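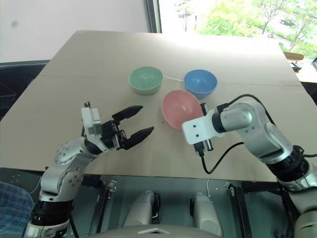 Bovov two-arm table station: demonstration visit at our showroom

The Bovov is a robot with two arms for work on a normal table. We sell it, we install it, and we also show it to visitors before they decide. On this page you find what you can see during a visit, what is included with the station, and how to book a place.

We think a table robot is difficult to judge from a data sheet. A sheet can tell you the reach and the weight, but it does not tell you how the arms share a small space, or how much room your own staff will need beside it. For this reason the visit is built on one simple job, bowl stacking, and we let you stay close to the table while it runs.

The bowl stacking job

We use plastic bowls of the kind that can be bought in any household shop. In the present set they are green, blue and pink. They are placed apart on the table, and the task of the robot is to put them one inside the other. It looks like a child's game, but a bowl is an awkward thing for a gripper with two fingers. The rim is thin and round, the wall is sloping, and the bowl can turn in the fingers when it is lifted.

The Bovov takes the bowl by the rim, with one finger inside and one finger outside. Visitors often ask why we do not use a suction cup. A suction cup is available as an option and it is good for flat lids and boxes, but for open bowls we prefer the fingers.

You are welcome to move the bowls yourself between two runs. Please place them where both arms can reach, and please keep them upright. If you wish to bring your own bowls or cups, tell us the size in advance so that we can try them before you come. 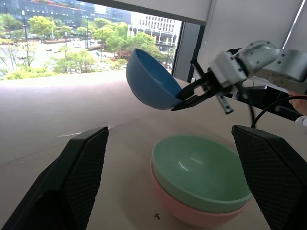 What you can see during the visit

The visit takes most of a morning or an afternoon. It has 3 parts:

1. Introduction at the table. Our technician shows the arms, the grippers, the cameras at the wrists and the emergency stop. You can move an arm by hand while the power to the joints is released.

2. Bowl stacking. The job is repeated several times with different starting places. The pictures from the wrist cameras are shown on a monitor, so you can compare what the robot receives with what you see from your chair.

3. Your own questions and your own parts. Small objects are best. We cannot accept glass, liquids or anything with a sharp edge.

Between the second and the third part there is coffee in the next room. Food and drinks are not allowed at the table.

Software

The station is delivered with Prisness, our control program. In Prisness you can teach a movement, store it under a name and call it again later. You can also record the arms together with the camera pictures and look at the recording slowly, which is very useful when a grip fails and you want to understand the moment. The program is in English. A German version is planned, but we cannot promise a month for it.

Each Prisness licence is for one station. Updates are free of charge for 24 months after installation, and after this period a yearly fee applies. The station continues to work without updates.

The station as delivered

- Two arms with two-finger grippers
- One camera for each wrist, with bracket and cable
- Body unit with base
- Emergency stop on a long cable
- Prisness licence for one station
- Set of 3 plastic bowls for the first test
- Printed handbook, 102 pages

The table is not included. Any stable table with a plain top can be used, and we send a drawing with the right height when you order. A shiny surface should be covered, for example with light cardboard, because reflections can disturb the cameras.
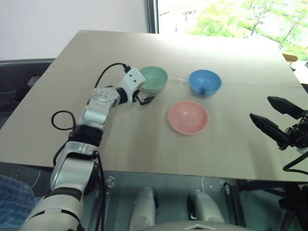

Bovov station with the three bowls set apart on the table, seen from above.

Options and spare parts

Replacement finger pads are sold under the name Fomumix. They are fixed with two screws and can be changed by the customer. How long a pair lasts depends on the material you handle, and plastic bowls are very kind to them. Cardboard with dust is less kind. The suction cup, a longer camera cable and a transport case are also available. Please ask for the current price list.

Place of the demonstration

All visits are held in the Suvarna building, ground floor, second door after the reception. There is a lift from the car park. The room has large windows, and we leave daylight in when it is possible, as most customers will not work in a dark laboratory either.

Groups should be small, so that everybody can stand near the table. For school classes we offer a shorter programme, about one hour, without the third part.

How to book

Write to the sales desk with the name of your company, the number of visitors and a few words about the work you have in mind. You will receive an answer with possible times. The next visits start in March, in the morning at 9.30 or in the afternoon at 14.00. The visit is free and there is no duty to buy.

Long sleeves should be closed at the wrist, and long hair should be tied back. Photographs are allowed. If you want to film, please ask the technician first.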